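How many demonstrations before I change the objects on the table?

Asked by tramthorpe_lab, October 10, 2019

We are collecting hand-held gripper demonstrations for a picking policy. The task is small bathroom items on a white table: pick one up, put it down in a marked spot. So far we have 357 episodes, all with the same tubes and sachets. The policy does well on those and badly on anything else. Training loss looks fine. Should I carry on to 800 with this set and then swap, or swap now? We have two people recording and each session takes most of a morning. Software is Woltier, if that matters.

3 answers

Answer from Jhun Tiongson (accepted)

Swap now. We made the same mistake in August and ended up with 2,000 episodes of very similar grasps, and most of them added nothing. When we went back and trained on a small part of the set the score hardly moved.

What worked for us was changing two items every 58 episodes and moving the rest by hand between takes. Don't lay things out in a tidy row. Let tubes touch each other and lie at odd angles, and put something flat next to them, as flat packets are where the fingers usually fail. Start each take with the fingers open and the gripper in a different place, high, low, left, right.

Check your lighting as well. If you only record in the mornings it will learn the mornings.

One more thing - keep the bad takes in a separate folder, with a note of what went wrong. We deleted ours and regretted it.

Answer from wallner_user

depends on your policy. we use Wallner and it wants more data whatever you do. just keep recording

Answer from Gukside

Agree with the first answer about swapping, but I'd hold a few objects back completely. Pick five or six, never record them, and test only on those. Otherwise you won't know if the new items are helping or if you have just made the training set bigger.

On shiny things: foil and clear plastic gave us a lot of trouble. Mix them in with plain tubes from the start and don't save them for a session of their own. This is the sort of layout I'd go for, with both kinds close together and plenty of table left round them:
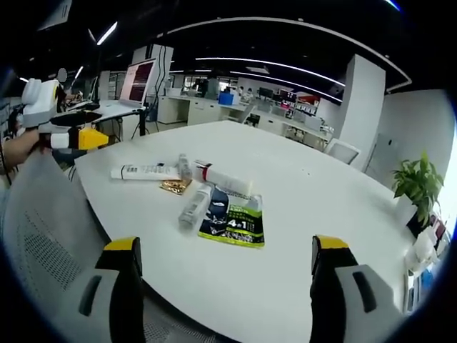 With two people recording, agree how fast you both move before you start. Ours were very different and the policy learned to hesitate halfway down. We fixed it by watching each other's first ten takes and then redoing the slow ones. Also write the object list into the episode name, or you will be opening files one at a time later on.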